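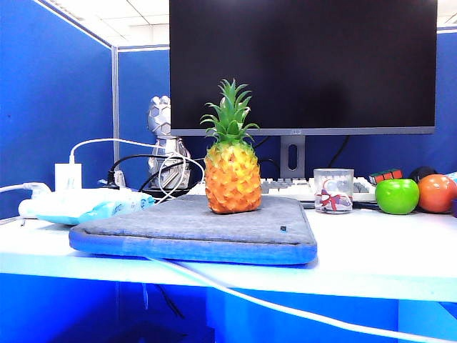
Fig. 1. Pineapple on the laptop sleeve, cup and green apple to the right. Side view.

Sat 18 June. Gbeho desk set, cubicle layout.

Aim for the day was to close the placement block so that Marek Vaněk can start the split on Monday. Count before the session was 1,863 accepted episodes against a target of 2,000. Not closed. The remainder is nearly all pineapple, which is the slowest object to label and the one with the most rejected grasps.

Setup as in the last entry. Desk not tidied, cables left where they were. Purificación wants the clutter kept constant through the whole block and varied only in the September set. Monitor off throughout, because a live screen upset the exposure on the earlier runs and we lost a good part of a morning to it.

Instruction wording. Ekua went through the text prompts from the previous batch and found two forms in use for the same target: "put the pineapple on the sleeve" and "put the pineapple on the laptop". The second is wrong. There is no laptop in the task. She has rewritten these to "laptop sleeve" and left the original string in the notes field. Anyone adding prompts by hand in Plonholm, please use "laptop sleeve" or "grey sleeve" and nothing else until we agree a paraphrase list.

Success criterion for the sleeve placements, as agreed with Fuseini: base fully supported by the sleeve, object upright, nothing gripping it at the last step. Crown direction is ignored. Touching the wipes packet or whatever else is at the back edge of the sleeve is allowed.
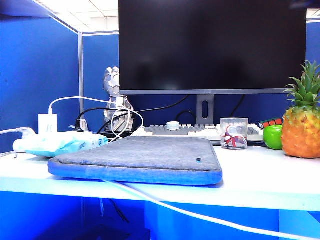 Fig. 2. Pineapple at the right of the desk beside the apple, sleeve clear, cup on the keyboard.

Object on keyboard is still an open question. Akua's view is that a cup standing on the keys should be scored as "on keyboard" and can serve as a start state or a goal. My objection is that from the low side view the keyboard is almost edge-on, and a cup behind it or in front of it can look much the same as one on top. Clodik gives the relation label with high confidence in either case, so the confidence is no use for filtering. For now: label the relation from the higher view only, and mark it "unsure" if the base of the cup can't be made out.

The round white knob has no name in the object list. Added as "white knob". It will need a back-fill over the earlier episodes in which it was left unlabelled. Tito can do a first pass overnight, but the output needs checking by hand.

Rubik's cube: keep as a distractor. Visible face colours differ between views, so colour should not be used in any prompt that refers to it.

Outstanding
Back-fill for white knob (Ekua)
Relation labels, higher view only, rerun on the last batch (me)
Decision on cup and keyboard (Akua, Fuseini)
Tell Marek the split will slip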